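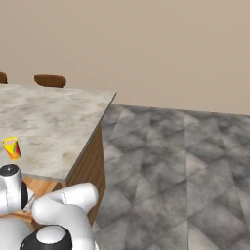 Table with a pale marble-look top, on stone-patterned tiles.

Section 4: Setting up your first pickup route

Okay, you've got your franchise login and your truck is registered, so now we get to my favourite part. I'm Akua Wumbei, I ran the Lostden territory for my first few years with Grekar, and I've set up more pickup routes in the Zodent app than I care to remember. I'll walk you through it the way I do it with my own crews (there are other ways, and your territory coach may like theirs better — fine by me!).

Before you start, have these handy: your territory code, the keys to the truck, and the fee sheet from your local transfer station.

4.1 Create the route

1. Open Zodent on the office computer. The phone version works too, but the map is tiny and you'll end up squinting at it.
2. Choose Routes, then New Route. Give it a name your crew will recognize. I use the neighbourhood plus a letter, so "Harbour A" and "Harbour B".
3. Enter your depot as the starting point. If you park the truck at home, use your home address and tick Private so customers don't see it.
4. Add your transfer station as the last stop. Zodent won't let you save without one.
5. Set Maximum load to 900 kilograms for the small truck. It's below what the truck can legally carry, and I leave it there on purpose because customers always underestimate a sofa bed.
6. Press Save. The route turns green in the list.

Note: If the route stays grey, your territory code is missing. Go to Settings, type it in, and save the route again.

Caution: Don't drag stops around on the map while a crew is out. Their phones update straight away, and they'll turn around in the middle of a street to follow the new order. I did this once to poor Shuzhen Mao in rush hour and I still owe her a coffee.

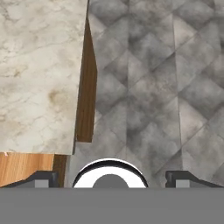
Marble surface with thin grey veins and a strip of dark brown wood alongside.

4.2 Set your minimum charge

1. Open the route and choose Pricing.
2. Type your minimum charge. Most of us started at 300 dollars for a quarter load, but check what your own station bills you first.
3. Under Full load, enter your top price. It has to be at least 400 dollars above the minimum or the in-between prices come out looking silly.
4. Turn on Quote on site. Your crew can then change the price once they've seen the pile.
5. Send yourself a test quote and read it the way a customer would.

Note: Paint, propane tanks and tires aren't covered by the load price. Add each one under Extras, with its own fee. If you skip this you'll be paying the station out of your own pocket, and it adds up quickly over a summer.

4.3 Assign a crew

1. Choose Crew, then pick two people. Zodent does allow one, but Grekar's franchise rules don't for anything heavier than a bag of clothes.
2. Mark one of them as lead. The lead gets the customer's phone number and the payment screen.
3. Set the start time. I like 7:30 a.m. — the station lineup is short and the traffic hasn't built up yet.
4. Ask both of them to open the app and tap Accept before they leave the depot.

Students are great on these routes, but they go back to class in September, so start hiring for fall in July. The Norðdahl territory keeps a waiting list of names all year and I've copied them shamelessly.

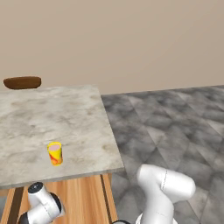 Can I run two routes with one truck on the same day?
You can, as long as the first route ends at the transfer station before the second one starts. Set the second start time at least an hour after the first is due to finish, and assign the same truck to both.

4.4 Check it before you go live

1. Switch the route to Preview.
2. Click through every stop and look at the driving times.
3. Switch it to Live. Bookings can come in within a few minutes, so have the truck fuelled up first.

If a booking lands outside your territory, don't decline it. Press Transfer and Zodent passes it along to the neighbouring franchise. Section 5 covers how transfers are paid.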